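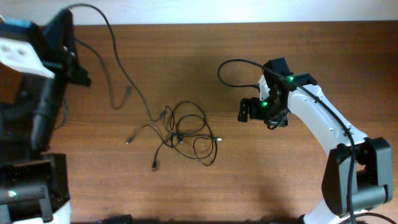 Going round in Molldale

09/01/2018

The floor tiles in the Molldale leisure centre are cream with a brown fleck, and for most of the year this matters to no one. For one weekend in February it decides who wins. A reflectance sensor pointed at a brown fleck can mistake it for the edge of a line, and a robot that thinks it has found the edge of a line will turn towards it.

The Molldale Line Race is now in its eleventh year. There were nine entries at the first one, all from the same evening class. This year 135 teams have signed up, and the organisers have had to close the list for the first time. Most of the robots are small two-wheeled machines that would fit in a shoebox. The rules say they must weigh less than 2 kg, carry their own batteries and follow a black line round a course that no team has seen before the morning of the race.

The course is printed on vinyl and unrolled over the tiles. It used to be made with insulating tape, put down by hand the night before, and regulars still talk about the tape years with some affection. Corners came out slightly different each time. Tape lifted when it was walked on. One year a robot picked up a loose end with its back wheel and took a good length of the course with it, and the final was run on what remained.

Vinyl ended all that, but it brought its own trouble. It is shiny, and the hall has high windows down one side. A robot set up at nine in the morning may not be able to read the line at noon. Experienced teams take a reading of the light before every run and store it. Newer teams tend to set their numbers at home, on the kitchen floor under a ceiling lamp, and find out on the day.

The software is simpler than visitors expect. A row of sensors under the nose reports how dark the ground is beneath each one. The program works out how far the line has drifted from the middle and speeds up one wheel or slows the other. Nearly every team uses some form of this, and nearly every team has the same problem with it, which is wobble. If the correction is too strong, the robot swings from side to side all the way down the straight. Too weak, and it leaves the track at the first tight bend.

Getting between the two is mostly patience. One team from Gashi, a village at the top end of the valley, keeps a school exercise book with every setting it has tried. There are more than 400 lines in it. The handwriting changes several times, as the pupils who started it have left and others have taken over. The robot has changed too. Only the rear castor is original.

Motors are the other great subject in the hall. Cheap gearmotors are sold as pairs but seldom behave like pairs, and a robot told to drive straight will usually curve a little one way. Some builders buy half a dozen and test them until they find two that match. Others fit encoders and let the program sort it out. Both camps are sure of their ground, and both have had winners.

A good set of parts for a first robot costs around £100, and many clubs spend less. Plirnetti, the electronics shop on the station road, puts together a bag of parts each winter, with a board, motors, sensors and a battery holder. The bag does not include wheels. The shop found that everyone had opinions about wheels and threw out the ones supplied. Soft foam is popular at the moment, wiped with a damp cloth before each run to get the dust off.

Racing takes up most of the Saturday and the final is held the next afternoon – three laps, best time of two attempts. Between heats the organisers run a slower class called Cirero, which has gaps in the line, a crossroads and a ramp. Robots in this class are allowed to stop and look about. It draws a smaller crowd, but many older hands prefer it. A fast robot can be built by copying last year's fast robot, while the gaps in Cirero are put in different places each time, and there is no copying your way across them.

The practice track is open from eight on both days and gets crowded by ten. Bring an extension lead, spare batteries and a screwdriver that fits your own screws. The hall has a small café that takes cash only. Spectators go in free and are asked to stay behind the rope, and to turn off the flash on their cameras, which the sensors can see quite well.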